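The lady who runs the packing table at Brostholm does not want her name in this. She made me promise before she'd even put the kettle on. "Write about the table," she said. "The table's more interesting." So I have, mostly, though I'm not sure she's right.

I'd gone over to Gretbridge in July 2019 to talk to small businesses that still pack everything by hand, and Brostholm was top of my list, partly because I'd bought from them (buttons, lots of buttons, don't ask) and partly because my parcel had turned up so beautifully done that I didn't want to open it. They sell sewing bits and pieces: buttons, hooks, bias binding, those tiny press studs you can never find when you need them. There are 486 lines in the catalogue at the moment and she could tell me where every one of them lives.

I asked her how she'd ended up doing this and she laughed. "I came in for three weeks to help with a stocktake. That was 20 years ago. I'd been in the office at Chamoun, the curtain people, and I hated the phone. Here I hardly touch a phone. I've got my table and my radio and people leave me be."

We kept coming back to that table. She is very firm about white. The old place in Emville had a dark green worktop, which sounds lovely to me, but she pulled a face when I said so. "Navy thread on dark green, black hooks on dark green - you'd drop one and it was gone. I used to go home with a headache. When we moved I said I'd have a white top or I'd have my cards."

She got her white top. And she looks after it, too. Before anything new comes out, the last job is put away, all of it, and she goes over the surface with a soft brush and then with the side of her hand. "You feel things you don't see," she told me. I said it looked spotless to me and she gave me a look I remember from school. "Get your head down level with it. There's always something. A bit of fluff, a hair, a crumb off somebody's biscuit. It's white, so it shows, and that's the whole reason I wanted it."

I did get my head down level with it, and she had a point.

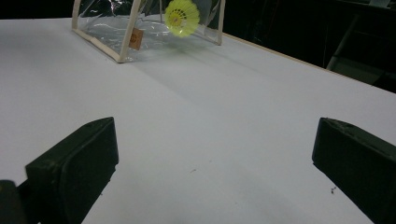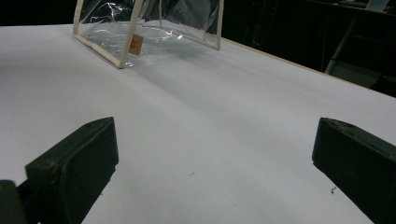

Specks on a white table, and she minds every one of them.

"People think I'm fussy," she said, pouring me another tea (well away from the table, I noticed, on top of a filing cabinet). "But a bit of fluff gets in with a card of pearl buttons and the customer thinks the whole card's old stock. I would. I'd send it back."

She's keen on see-through packaging for the same sort of reason. Cardboard boxes get written on, then crossed out, then written on again, and after a year or two you've got a box marked elastic with zips in it. With clear plastic you just look. She's been on at the owners to change the whole stockroom over and they're getting there, a shelf at a time. "I'm told October for the last of it. I was told October last year as well."

I wanted to know about the worst day she'd had, because I always ask that, and she didn't have to think. A tray of press studs, the small ones, went over just before the collection van was due. "There were 2,385 of them on the docket and I'd say most went on the floor. We were down on our knees with a magnet, and would you believe they were brass. A magnet's no use at all for brass!" They missed the van. She rang the customer herself, phone or no phone, and the customer was so nice about it that they still swap Christmas cards.

What about the good days, then? She went quiet for a bit. "First thing in the morning," she said. "Before the orders are printed. I come in, put the light on, and it's all clear in front of me. I don't start straight away. I have my tea and look at it." Then she seemed to think she'd been soft and started telling me off for leaning on the bench.

I asked whether she'd ever fancied running the place herself. Not for a minute, apparently. The ordering, the VAT, the arguing with suppliers over a short delivery of ribbon - the owners are welcome to it. She would like a taller stool and a second brush, because the one she has keeps wandering off to the stockroom and coming back dirty.

I left with a card of horn toggles I hadn't planned to buy. She wrapped them herself, in tissue, after giving the table another going over first. There's still no coat to sew them on to, but I'm looking at patterns.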